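Aushilfe (m/w/d) für Wohnungspflege und Wäsche gesucht

Senine Haushaltsservice, Einsatz ab November

Wir betreuen möblierte Wohnungen, die wochen- oder monatsweise vermietet werden. Für die Häuser Penrose und Florwood suchen wir eine Aushilfe, die zwischen zwei Belegungen aufräumt, Wäsche und Tücher zusammenlegt und die Tische und Ablagen wieder herrichtet. Die Grundreinigung von Bad und Küche übernimmt eine andere Kollegin und ist nicht Teil dieser Stelle.

Umfang und Bezahlung
Geringfügige Beschäftigung, 12 Stunden in der Woche, verteilt auf drei Vormittage. Beginn jeweils 8.30 Uhr. Der Verdienst liegt bei 448 Euro im ersten Monat (Einarbeitung) und danach bei 500 Euro monatlich. Fahrten zwischen den beiden Häusern zählen als Arbeitszeit.

Ihre Aufgaben
Tücher, Servietten und Bettwäsche sortieren, glatt legen und falten
Tischflächen freiräumen, abwischen und trocken nachreiben
Vasen, Töpfe und Kunstblumen abstauben und zurückstellen
Liegengebliebene Kleinteile wie Tuben, Schachteln und Päckchen einsammeln und im Übergabebuch eintragen
Fehlende oder beschädigte Gegenstände melden
Schmutzwäsche in die beschrifteten Säcke geben (Abholung durch Kedance, Annahmeschluss 12 Uhr)

Das bringen Sie mit
Sorgfalt im Umgang mit Keramik und hochglänzenden Oberflächen. Deutschkenntnisse, die für kurze schriftliche Notizen reichen. Erfahrung in Hotel, Pension oder Privathaushalt ist gern gesehen, aber keine Bedingung. Ein Führerschein wird nicht benötigt, beide Häuser liegen an der Buslinie 72. Die Arbeit findet überwiegend im Stehen statt, Aufzüge sind vorhanden. Bequeme eigene Kleidung genügt, Schürze und Handschuhe werden gestellt.
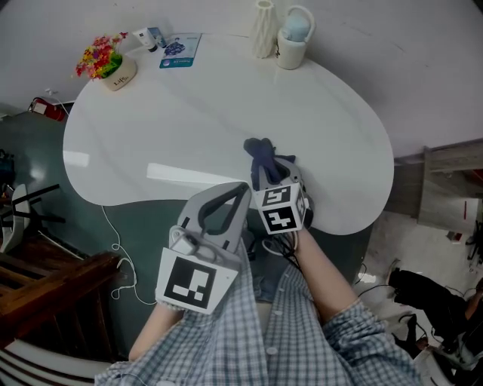

Weißer Tisch mit dunklem Tuch, hinten Blumentopf und Vase

Probearbeiten
Vor der Einstellung vereinbaren wir einen Probevormittag von drei Stunden, der bezahlt wird. Sie richten dabei einen Wohnraum nach unserer Liste her.

Bewerbung
Bitte schicken Sie einen kurzen Lebenslauf und Ihre möglichen Arbeitszeiten an Beryl Ackroyd, Personal, über das Kontaktformular. Ein Anschreiben ist nicht erforderlich. Telefonische Rückfragen werktags zwischen 9 und 11 Uhr.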